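Damián Zúñiga has spent 2 years at Uketia, in Grindton, trying to get a robot arm to tidy a kitchen table. He is careful about what he promises.

"Picking a box up is mostly fine," he says. "Lids are harder. A clip that you flick open with a thumb can take us a whole afternoon."

The team logged 3,090 attempts up to September, 670 of them with lidded tubs.
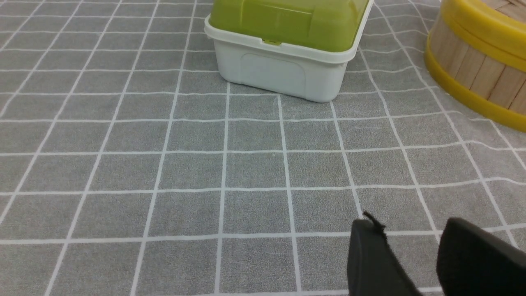 ## Would he buy one?

"Not yet. A green lid on a white tub is easy to tell apart. Getting two fingers under the latch is another matter, and people at home won't wait."

He expects shops to come first, for plain shelf work. Washing up, he says, is years away. He still does his own.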